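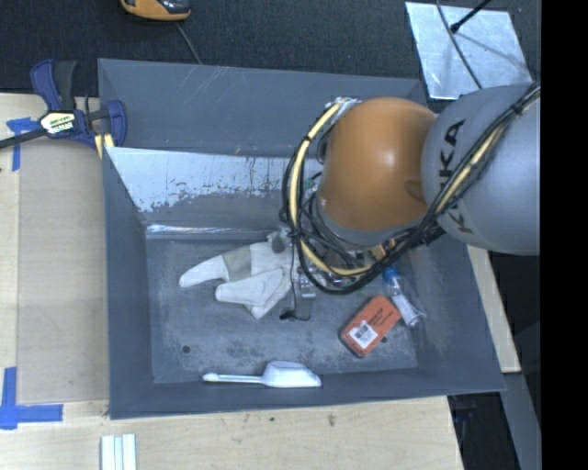

The fault that ate most of our November was a hose, and I want to set it out plainly, as your grant is paying for the repairs. The picking cell at Zollthorpe had completed 3,285 picks when the arm stopped short over the bin and reported a collision that none of us could find. It did the same thing five more times before the afternoon was out. We suspected the glove first, soft things being what they are, and took everything out, and it still stopped! Bartosz Mazurek was the one who looked up from the bin to the cable bundle. The black lines and the pale yellow hose make a big loop around the orange joint before they run back up the arm, and with the wrist turned far over toward the left wall the loop was pulling tight and the controller read the pull as a hit.

No one was hurt and the stop worked as it should, which I was very glad to see. What I am less proud of is that our log shows 112 small force warnings in the days before, and we had set the screen to hide them.

We have since put the warnings back on, limited how far the wrist may turn, and asked Głowacki to quote for a proper swivel guide. Until it is fitted we check the ties every morning before power goes on, and the arm runs at reduced speed with the Ustotine software. This has cost us the Merkisia trial, I'm afraid, which will now have to wait until the guide is in. I would like 1,000 picks in a row without a false stop before we book it again, and Bartosz, who is more cautious than I am, would like that done twice.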